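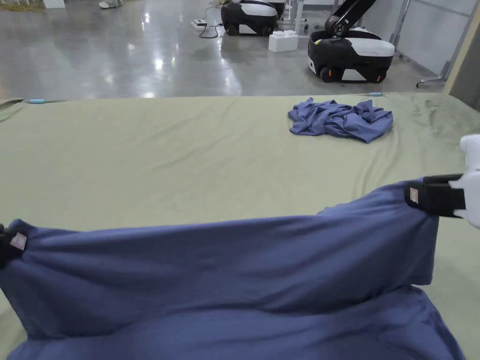
Deividas Pētersons has sold used clothing in Flasarside for 17 years, and he would like me to believe the trade is kind to the planet. I came in doubtful and left only a little less so.

"Every shirt we sell is a shirt that doesn't get made," he told me over the counter at Warrier, his shop on the main street. I asked how he knew that. Plenty of people buy a used shirt and a new one the same week.

He thought about it. "Fine. I don't know that. I know people leave with a bag."

In January the shop took in 379 pounds of donated clothes and put out less than half. The rest went to a sorter in Skirorside, and past that point the story gets thin. Pētersons says it is "graded and shipped." Shipped where? "Different places." He has never asked for the paperwork, though he says he could get it.

Prices are another sore spot. A plain sweatshirt that went for $2 when he opened can now carry a $17 tag. He blames rent. He also blames resellers, who "clear the rack by ten and list it all by lunch." When I pointed out that his own shop sells online, he laughed and said that was different, then didn't say how.

He is more convincing on quality. "The old stuff was sewn better. The new stuff comes in twisted after two washes, and I can't sell it to anyone."

A second shop opens in Grarside this spring. I asked whether he'd follow one bag all the way to the end before then. "Maybe one," he said.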